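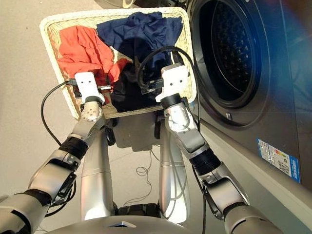 **Unit 4: Laundry in a small household — Handout for the Friday group**

Please read this before the class and bring it with you. The vocabulary list from Unit 3 is still needed.

## 1. Sorting

We sort by three questions, always in the same order:

1. What does the care label say?
2. Is the color dark, light or strong?
3. Is the fabric heavy or thin?

Many students begin with the color and forget the label. The label comes first. If it says "hand wash only," the other two questions have no importance for the machine.

Strong colors (red, orange, bright pink) are the difficult group. A new red or orange garment can lose dye in its first washes, so it should be washed alone or with old dark clothes. After several washes you can test it: press a damp white cloth on an inside seam for one minute and look if color comes off.

## 2. The basket

A basket for laundry should let the air pass. Wicker and other woven types are good for this, but the inside can catch thin knitwear, so check it with your hand for broken ends. The Vevgate basket from our materials list costs 19 and has a cotton lining that can be removed. It is not obligatory to buy it.

Do not press the clothes down. If the basket is full to the rim, it is already more than one load for most home machines. 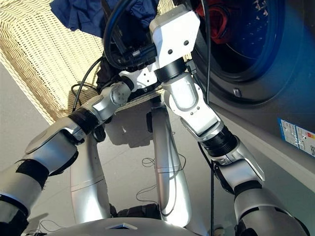 Dark clothes make the easiest load to plan, and we will practice with them first. Black and navy can go together in cool water, inside out, with a liquid detergent. Powder sometimes leaves pale marks on dark fabric, especially in a short program. When you work directly from the basket, keep it close to the machine, as with the white wicker one and the gray front loader, and take the pieces one by one. A navy garment hanging over the rim can hide a small sock or a handkerchief under its folds, so lift it fully before you go on to the black things.

## 3. Before you close the door

- Pockets empty, zippers closed, buttons open
- Sleeves pulled out straight
- Drum filled loosely, with one hand of free space at the top
- Rubber seal free of fabric

The last point is forgotten very often. A piece caught in the seal can cause a leak, and the fabric can tear.

## 4. Costs (for the exercise)

The Krasniqi household washes 119 loads in one year. Their short program takes 54 minutes. Calculate how many hours the machine runs in one year, and write your answer with one decimal. Then compare with your own household — an estimate is enough.

## Homework

Copy the care symbols from five garments at home and write the meaning beside each one. Bring also one item you are not sure how to wash.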